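Zavwood Forms 2.2 Is Now Available

Thursday, July 6, 2023 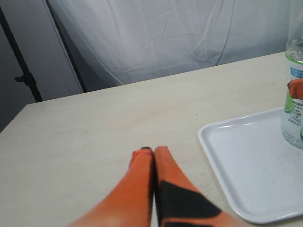
Version 2.2 of the Zavwood Forms plugin may now be downloaded from the customer account page. Sites with automatic updates enabled will receive it within 30 hours. The release concerns the export module, which I have maintained since Juraj Zelenák moved to the Danau theme.

Exports are now written in batches. Under the previous version, a site holding 2,283 stored entries would stop at entry 1,566 and produce a file with no closing row. Antonina Polishchuk reported the fault in June and supplied the server logs - her assistance is gratefully acknowledged. Affected files cannot be repaired and should be exported again.

Two settings have changed. The date column follows the site's own time zone, and the "Include drafts" box is cleared by default. Administrators who rely on drafts in their reports must select it again after updating.

The Hnatiuk add-on requires its own update, which Marichka Shevchuk is preparing. Customers using both products are advised to wait for that release before installing this one. Questions on licensing should be sent through the support desk as usual - comments on this post are read, but less often.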